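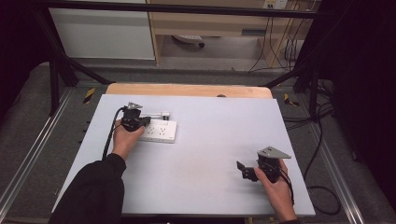 Power strip keeps sliding when I plug things in

Telmo Casado
15 Oct 2022

Hi all! I have a white power strip lying flat on my work table, and every time I push a plug in, the whole thing scoots away from me. I'd like it to stay put, but I'd rather not drill into a tabletop I've grown fond of. Any ideas?
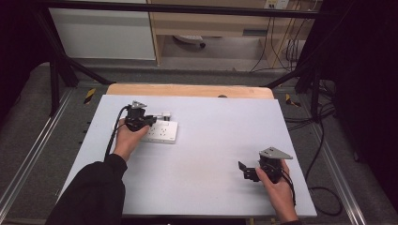 I did try a folded dish towel under it, which helped for a day or so and then bunched up.

Sylvain Chauvin

Oh, I know that feeling! Hold the strip down with one hand, close to the outlet you're using, and push the plug straight in with the other. For something longer lasting, 2 strips of removable mounting tape on the bottom have kept mine in place since December.
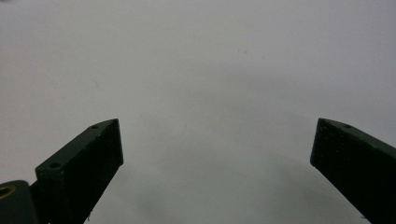

Wipe the table first and let it dry, and press down good and hard.

Hugo Carrasco

tape worked for me too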